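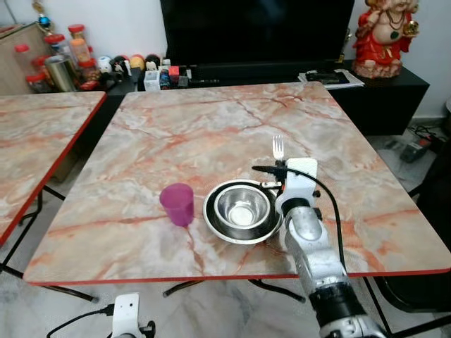
How do you get a folding table with a marble-pattern top ready for a meal, and clear it again, without ruining the surface?

Wipe it before anything goes on it, put metal down gently, and fold the legs only when the top is bare. The rest of this section is those three jobs in more detail, with my doubts about some of the advice that comes with tables like these.

## 4. Setting, clearing and folding

The Farka leaflet claims the top will stand up to 2,000 wipes. I would like to meet the person who did the wiping. Treat it as a printed surface that can scratch, whatever the leaflet says.

### 4.1 Before the meal

1. Open all the legs fully. Press down on each corner in turn. If one dips, turn the table a little and try again. Smooth floor tile is rarely as level as it looks.
2. If you are using two tables, leave a gap between them. Pushed tight together, the edge bands rub.
3. Wipe the top with a damp cloth, then a dry one. Look at it from a low angle afterward. A veined pattern hides crumbs and dried drips very well, and I suspect that is half of why people buy it.

> **Note:** Kurnton sells a "stone shine" spray for tops like this. Bình Đỗ tried it on one table and plain water on another in January, and neither of us could tell them apart. Save your money.

### 4.2 Putting things out

1. Set steel bowls down flat. Don't slide them.
2. Nested bowls save room, but separate them before serving anything hot. The inner one can stick, and a hard tug sends both across the table.
3. Stand plastic cups away from the corners. A see-through cup is easy to miss when you reach past it.
4. Lay forks down beside the bowls. The tines do more harm to a printed top than any bowl will.

> **Caution:** Do not put a pan straight from the stove on the table. The leaflet says "heat friendly", a phrase that commits Farka to nothing. Use a mat.

### 4.3 Clearing and folding

1. Take forks off first, then cups, then bowls. Bowls last means you can drop scraps into them as you go.
2. Wipe along the edge band with a cloth over one finger. Grease collects where the band meets the top.
3. Check that the top is bare, tip the table onto its side on a towel, and fold the legs one pair at a time. Keep your fingers out of the hinges.
4. Store it upright with the patterned side facing the wall, and a sheet of cardboard in between.

> **Caution:** Don't use the top of a TV cabinet as a halfway stop for bowls and cups. Small boxes and figurines get knocked, and drips find their way behind the set.

### 4.4 If the edge band lifts

Press it back and tape it overnight. If it lifts again, the Orkberg replacement band (part 205) is sold as fitting "all square tables". Measure yours before you believe that.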